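The Dye Maker of Sorndale

She makes inks and dyes in a small workshop in Sorndale, and sells most of them to schools. When I ask how she began, she laughs. "With beetroot, and it was a bad colour. After one week it was brown like tea."

She moved from Macedo with almost 30 notebooks of recipes. Her best red has the number 496, and she does not want to change it. "People ask for a nice name. But I know the number, and my customers know it also."

The hard part, she tells me, is patience with small quantities. "One drop too much and you must start again. I learned to measure before I learned to mix."
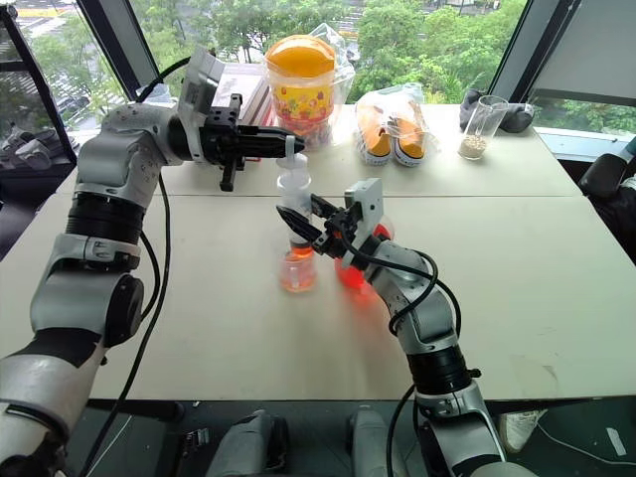
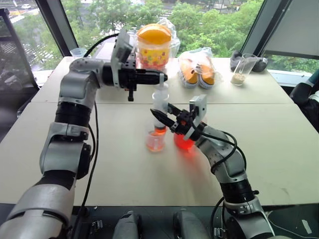
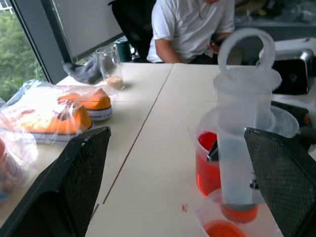
Selling in winter

In February the orders are few, so she goes to the market in Gondorness with 20 bottles and a folding chair. "I sell maybe half. The rest of the time I talk with calligraphers, and they complain about paper."

Would she like a bigger workshop? She thinks for a long moment. "No. I would like a better window, and a neighbour who does not park in front of my door."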